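Uibo Opens Sorting Tables for Mixed Household Items in Tukville 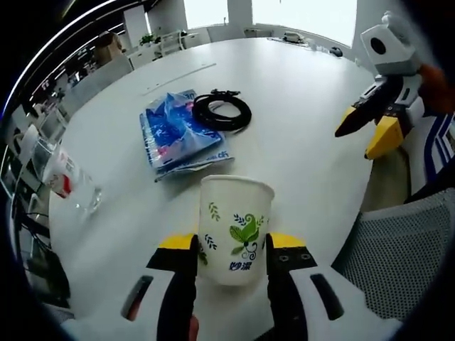 A paper cup with a leaf motif at a sorting table, with a water bottle, a blue plastic package and a coiled cable.

TUKVILLE – Uibo, a supplier of workplace clearing and sorting services, will open 14 sorting tables at its Tukville site in November. The tables are intended for small mixed items collected from offices, break rooms and shared kitchens, including paper cups, plastic bottles, flexible packaging and loose cables.

The site has a floor area of 2168 square feet and is laid out in two rows. Each table has a white work surface, selected so that clear and white items can be checked against printed ones under the same lighting. Items are placed on the table singly, identified by material and moved to one of 54 labeled bins along the rear wall.

Paper cups are handled separately from other paper. Cups with a plastic lining go to a dedicated bin – unlined cups are stacked and held for a second check. Cables are coiled before storage, and connectors are left attached.

"The mixed load from a break room is small in volume but slow to sort," said Liis Ķēniņš, operations manager at Uibo. "A fixed table layout shortens the handling time per item."

The same layout will be introduced at the company's Drerkville site after a trial period. Procedures for both sites were written by Povilas Paulauskas and cover bottles with labels, empty containers and printed film packaging.

Site visits can be arranged through Mathis Cordier, Uibo press office, Tukville.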